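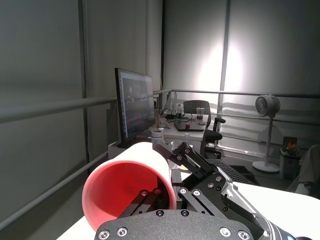
Pastus Table Cups: read me first

Hello, and thank you for picking up this little collection! Pastus is a set of 1000 short recordings of everyday tabletop moments with a cup: setting it upright, laying it down, turning it over, passing it from one side of the table to the other. Lerato Van der Merwe started it in March and I (Ye-seo Woo) joined soon after, mostly to do the labels and, as you'll notice, to write far too much in the notes.

What's in the folder

clips/ holds the recordings, numbered from 1
labels/ has one small text file per clip, with the same number
notes/ is where we put anything odd we noticed (please do read clip 13's, it explains the spelling of "sideways")
splits/ lists which clips we keep back for testing, 25 from each activity

The cup

We went back and forth for ages over which cup to use. Lerato wanted a mug from her own kitchen, but a handle gives you one more thing to label, and I was already behind. In the end we settled on a plain pink tumbler, wider at the rim than at the base, and I've grown very fond of it. The color stands out nicely on a white table, and the inside is a deeper pink than the outside, so when you're labeling you can usually tell at a glance which way the opening faces.

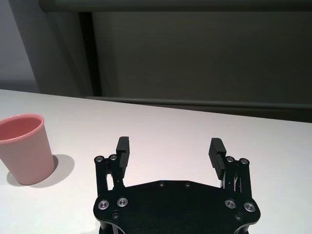 How we label

Every clip gets one word for how the cup starts and one for how it ends. The words are upright, upside down, sideways, tilted and held. If two of them fit, we put both, with held first. Lerato and I each labeled every clip on our own and then sat down on Tuesday afternoons with tea to argue over the ones that didn't match (there were more than I'd like to admit, and the tea helped).

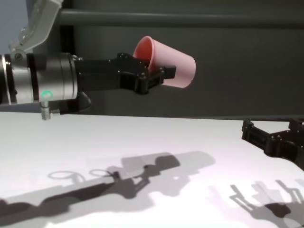
Tilted is the label people write to us about most, so let me say a bit more. We use it whenever the cup leans clearly away from upright but hasn't gone all the way over onto its side. A cup in the air with its rim up and to the left and its closed end toward the right, like the pink one over the table, goes down as "held, tilted". We don't record the angle. Shadows on the table never count as contact, however close they come, and I had to go back and fix 2 of my own labels over exactly that.

Known problems

The strong light makes hard shadows in some clips. A few early label files have a stray blank line at the end, which is my fault and harmless.

Versions

Darow was our first try and had no notes folder. Joubert added the splits. Please use Turnidetti, the current one, for anything new.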